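Grasp detector fires on specular highlights (Talitz 2, Galico planner)

stedham_ctl
Contact estimator thresholds on wrist image brightness. Over bare steel it reports contact with the gripper in free space.

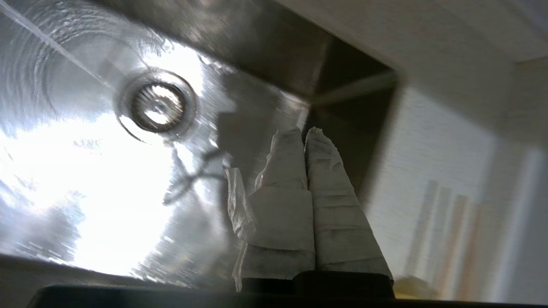

Raising the threshold to 1000 delays the trigger. At 2000 it never fires.

Same fault under the panel by the counter. 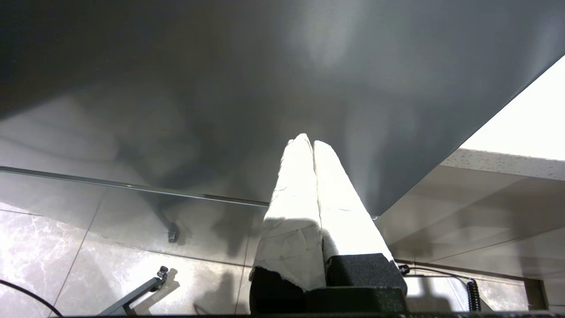

kvernier: Drop brightness. Use motor current.

stedham_ctl
Current is too noisy at low speed. The head view has its own problem, a depth dropout at the basin.

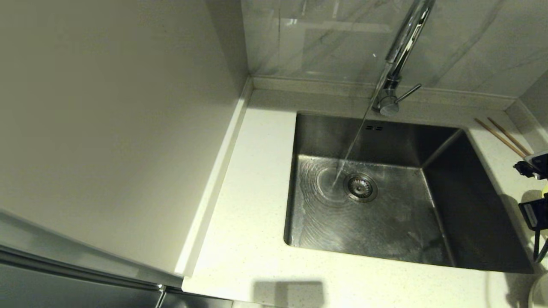
Head camera, tap running.

kvernier
Disagree on noise. Filter it. And mask the white finger wrap before you threshold anything.
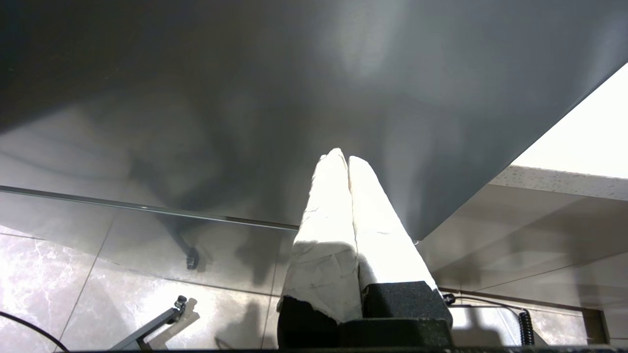

Re: masking the wrap
stevens_b: Static mask works until the tape shifts. Recompute it at startup.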